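3.2 Collecting cluttered-table examples

We wanted the Miltora set to contain the kind of mess people really leave behind, and gathering it was the most enjoyable part of the project. Each session at Mernholm began with a fresh pile of toys and kitchen things, set out by one person and worked through by another, so the operator never knew the layout in advance. Over 18 sessions in January we recorded 259 demonstrations, 75 of them in low light. The dim ones are our favorites! Edges fade, dark pieces sink into the table, and the policy has to lean on whatever shape and color remain. Figure 3 shows a wrist view from this low-light portion.

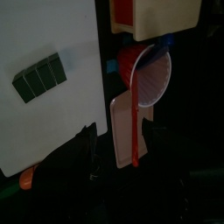 Figure 3. Wrist-camera view of a low-light pile, with the strainer's red handle between the gripper fingers.

Long, thin handles turned out to be wonderful teaching material. A strainer can be picked up by its handle or its rim, and Aslak Haugen and Eilif Eklund, who ran most of the sessions, often chose differently when given the same pile. We kept both choices. Operators were free to nudge neighboring objects, back off and try again, and we left those corrections in the recordings, trimming only the idle time at the start. Labels were added afterward with the Porken tool, one line of plain text per grasp.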